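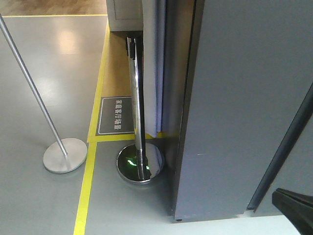
The Tresstead home cell is a robot workstation at the Plallard household robotics centre, used for practising domestic jobs such as folding, wiping and putting things away. It is one of several cells in the same hall, each with its own marked floor. It is best known among its users for its setting-up routine, a wonderfully thorough piece of work written by Yaqin Yuan and later revised by Shota Fukuda.

Layout

Zones in the hall are divided by yellow floor lines, and the home living room zone carries a dark floor sign lettered in Chinese. Stanchions stand near the lines. The posts can be moved by hand, so the routine treats the lines as the true boundary and the posts as a help to visitors. A post that has wandered is put back before the arm is powered.

Setting up

Work begins with the arm off and the gripper open. The operator wipes the fingers with a dry cloth, checks both for nicks and tightens the fixing screws by hand, then with the small torque driver kept in the Ebihara case. A finger that rocks at all is taken off and refitted.

The arm is then started at low speed and sent to its rest position. From there it visits 6 check points, pausing at each while the operator compares its position with the figures on the setup sheet. This is the part newcomers enjoy most! The arm goes from point to point with lovely smoothness, and a fault in any joint tends to show up as a tiny hitch that a practised ear catches before the software does.

Gripper width is set last. The fingers are opened to 82 mm, closed on a test block and opened again, and the reading is entered in the log. Fukuda's revision added a second closing at reduced force, which picks up worn pads very well.

Care and repair

Finger pads are changed after 2000 grips, or sooner if the surface has gone shiny. Old pads are peeled off cold; heating them leaves glue in the grooves, and getting it out is a miserable job. Cables are checked by moving each joint slowly through its range with a hand resting on the outer sleeve.

The commonest fault is a drifting zero on the wrist joint, shown on the Fanar controller as code 118. It is usually cured by reseating the wrist connector and repeating the check points. If the code comes back on the same day, the joint is swapped for the spare and stripped down on the bench.

Floor lines are renewed when they begin to lift. The last full overhaul was completed on 28 January 2024, with new pads and a new wrist cable fitted, and the revised setup sheet came into use in February.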